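Chapter 4
Collecting Demonstrations

A learning system for a robot needs examples of the task before it can attempt the task alone. Each example, called a demonstration, pairs what the robot senses with the motion it makes at that moment. This chapter follows the Tulto set, a collection of 1,055 demonstrations made in simulated rooms. After review, 865 were kept for training. Section 4.3 covers the review rules, and Section 4.5 explains how to store the rejected runs.

Read the terms below before going on. In Figure 4.1, a simulated two-armed robot holds a small pink-purple object in its left gripper.

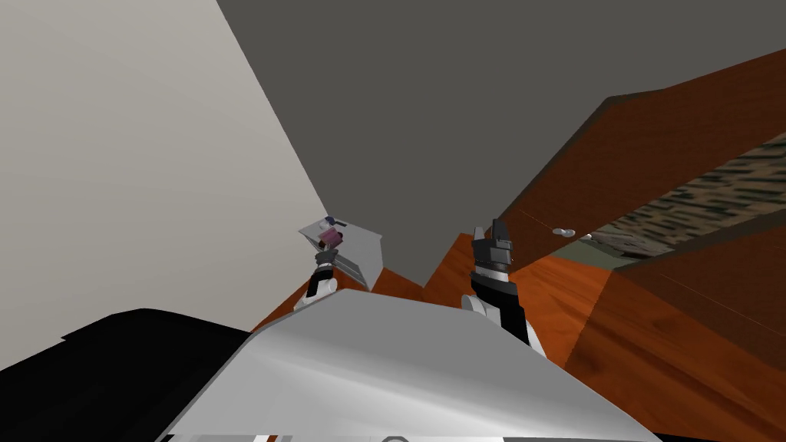 4.1 Terms Used in This Chapter

Episode: one recorded run, from reset to stop.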